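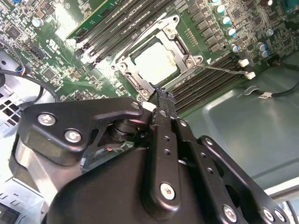 Processor socket and memory slots on a green motherboard.

Writing for the Community Record
Session 7: The Death Notice and the Obituary

Reading before class: the packet of notices from the Girkcombe and Tellthorpe papers. Bring your marked copy. Notes from Session 6 (wedding and anniversary announcements) are still on the course page.

1. Two different things

A death notice is short and usually paid for by the line. It gives the name, the age, the date of death, and the service details. A family can write one in ten minutes, and many do so from a form the funeral home hands them.

An obituary is longer. It tells the reader who the person was. Some papers assign a staff writer, but most of what you will see in small towns is written by relatives and lightly edited. In this course we use "obituary" for the longer form only. Please keep the terms apart in your assignments, even though the papers themselves often mix them up.

2. The opening sentence

Most openings carry the full name, the age or birth date, the place of residence, and the date of death. Put the name first. If the person was known by a nickname, it goes in quotation marks between the first and last names, or in parentheses after the first name. Pick one style and stay with it.

Verbs for death vary by family and by faith. "Died" is always correct. "Passed away," "went home," "entered into rest," and "departed this life" are all common. When the family supplies a phrase, use it. When they do not, write "died."

Check the arithmetic. Age is the most frequent error in the packet. If the notice says the person was 85 and gives a birth date, work it out on paper. A birthday that falls later in the year than the death takes a year off the answer you get by subtracting one year from the other.

3. Birth and parents

The usual order is date of birth, town, and parents' names. "The late" goes before the name of a parent who has died. If both have died, "the late" before the pair covers both. If one is living, name that parent separately so the phrase does not attach to the wrong person.

Use the mother's birth surname if the family gives it. People doing family research depend on it, sometimes a hundred years later.

4. The middle

This is where the two packets differ most. The Girkcombe notices list schools, employers, lodges, and churches in order of date. The Tellthorpe notices choose one or two parts of a life and say more about them. Either is acceptable. Compare these two sentences, both about work:

"She was employed at the Gamage mill and later at the Gutthorpe school."

"She ran a loom at the Gamage mill until it closed, then cooked lunch at the Gutthorpe school, where she kept extra rolls back for the children who came in late."

The second is longer and costs more to print. It is also the one the grandchildren will cut out. Ask the family for something the person did on an ordinary day. Ask what was on the kitchen table. General words such as "loving" and "devoted" may stay if the family wants them, but they should not be the only description. 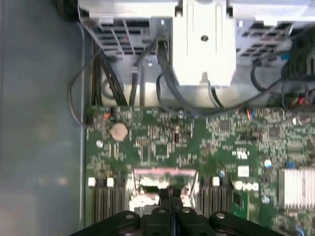 Inside an open desktop computer case, with the drive cage at the top.

5. Survivors

Order: spouse, children, grandchildren, great-grandchildren, parents if living, brothers and sisters, then others. Those who died before are named in a separate sentence, beginning "She was preceded in death by" or "He was predeceased by."

Spouses of children go in parentheses after the child's name. Stepchildren are listed with the children unless the family asks otherwise. Do not guess at this. Leaving out a name causes more hurt than any other mistake you can make in this work, and a printed correction does not mend it. Read the full list back to the family, spelling each name aloud.

Former spouses are included only at the family's request.

6. Service details

Give the day, date, hour, and place, with the town if the paper covers more than one. State separately when visitation is held. If burial is private, say so. If the family prefers gifts to a named cause in place of flowers, give the name and mailing address of the cause, and check the address yourself.

Do not print the home address of the person who has died. The house may be empty during the service. The town is enough.

7. Style points

Write out the names of months. Use numerals for ages. Use courtesy titles on second reference only if your paper does so for everyone. Cause of death is included only if the family offers it. Quote scripture or verse exactly, and give the source.

Assignment

Write 2 obituaries from the fact sheets handed out in class. The first is for a retired farm wife from Gutthorpe and should follow the Girkcombe order. The second is for a bus driver from Gamage and should follow the Tellthorpe manner. One fact sheet contains an age that does not match its dates. Note the error at the foot of your copy, and write down what you would ask the family in order to settle it.

Due 2019-01-24, on paper, double spaced, at the start of class.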